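Introduction to Field Archaeology
Unit 3: Recording and Interpreting Household Pottery
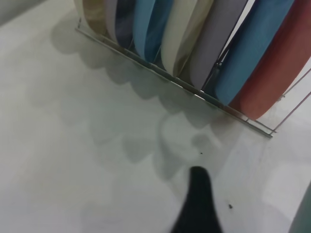 Plates standing on edge in a wire rack.

Purpose of this unit

Students will learn how pottery from a settlement site is recorded, sorted and used to date the layers in which it was found. The unit follows the introduction to stratigraphy and assumes that the reading for that session has been completed.

1. Why pottery matters

Fired clay breaks easily but decays very slowly. On most settlement sites it is the most common find after animal bone. Shapes and surface treatments changed over time, and a group of sherds from a sealed layer can often be placed within a few generations. A single sherd is weak evidence. It may have been moved by plowing, burrowing animals or later digging.

2. The Skurwood assemblage

The teaching collection comes from the settlement at Skurwood, occupied between 2,000 and 1,000 years ago. The material was recovered from 40 pits, most of them dug for storage and later filled with household waste. Students will work with sherds from three of the pits. Two fabrics are present in quantity:

Zorkham ware: coarse, shell-tempered, made by hand. Mainly cooking jars.
Hamdan ware: fine, sandy, wheel-thrown. Mainly bowls and shallow dishes.

Zorkham ware occurs at every level. Hamdan ware is absent from the lowest fills, and its first appearance is used to divide the earlier phase of the site from the later one.

3. Recording procedure

Sort by context before sorting by fabric. Sherds from different contexts must never share a tray.
Weigh each fabric group and enter the result on the record sheet.
Set rim and base sherds aside for drawing. Rim diameter is measured against the printed chart.
Note soot, residue or wear on a separate line.

4. Points for discussion

Does the arrival of Hamdan ware indicate new settlers, or trade with existing communities? Compare the evidence from the cemetery at Tundetti, where fine bowls were placed in graves alongside local jars.

Reading for the next session: course reader, chapter 3. Record sheets are to be handed in at the start of class.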